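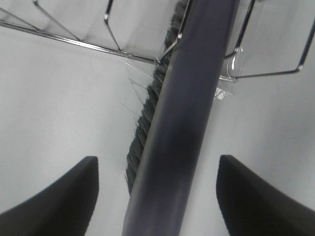
Figure 2. Brush with a dark blue cylindrical handle and a side-mounted strip of dark grey bristles, near a metal wire rack.

3.2 Brushes and their storage

Of the 143 household items listed in the survey, brushes were the group most often placed in more than one category by the people who sorted them. A brush may be kept with cleaning goods, with personal goods or with tools, and the choice appears to depend on where it was last used more than on its shape. The sorting sheet, drawn up by Nantana Mahawong for the earlier Bunnag study, was therefore changed so that each brush is recorded by form first and by place of storage second.

Form is recorded under two headings: the handle and the bristle field. For the handle we note section, finish and any change in width along its length. The handle in Figure 2 is smooth and matt, and is wider at one end of the visible part than at the other. For the bristle field we note position, density and the state of the outer edge. In the same figure the bristles are dense and lie directly against the handle, parallel to it, with a few fine, pale strands standing out from the rest. Strands of this kind are entered as "loose or stray" without further division, as the sheet does not ask the recorder to judge whether they belong to the brush.

Storage is recorded separately. Open wire racks, closed drawers and hooks each have a code, and an item lying near a rack is not coded as stored on it unless it was found there at the start of the visit. This rule was added in November after the two recorders differed on 70 entries, most of them concerning items left beside a rack or sink. The entries were checked again on 21 November 2022 against the written notes, and the agreed codes are those used in Section 4. Brushes without a separate handle, such as nail brushes, were left out of the form comparison but kept in the storage totals.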